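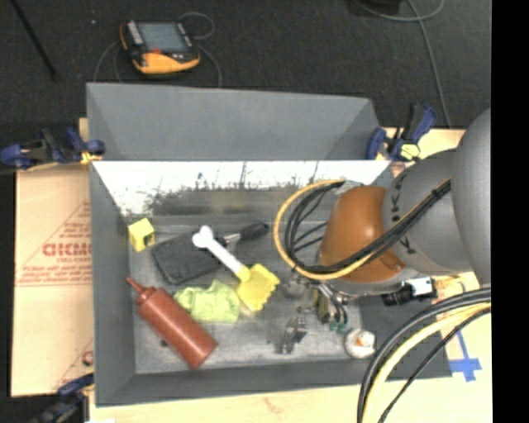
FOR RELEASE MONDAY

**Eston library opens borrow-anything shelf in June**

ESTON -- Starting in June, anyone with an Eston library card can check out household stuff along with their books. Cake pans, drills, a sewing machine, board games. 448 items in the catalog so far, nearly all donated by residents.

Loans run 2 weeks. No fee. Late items cost the same as late books.

"People kept asking us for a tape measure at the desk," said Imad Srour, branch manager. "So we started a drawer. Then the drawer got full."

The shelf is on the ground floor, next to the Sayegh Reading Room, open untill 6 p.m. weekdays. Bigger things (ladders, folding tables, the carpet cleaner) are kept at the Wostier Street branch and need to be reserved a day ahead, by phone or at the desk.

Funding: a one-year grant from the Lerano Fund, plus 85 hours of repair time pledged by the Wostier Street fix-it club. Electrical items get tested before they go out and again when they come back.

Still wanted -- hand tools, puzzles with all the peices, camping gear. No car seats, no mattresses, no gas-powered equipment please. Drop off at either branch during open hours.

Press contact: Nour Karam, Eston library front office. Interviews mornings only this week.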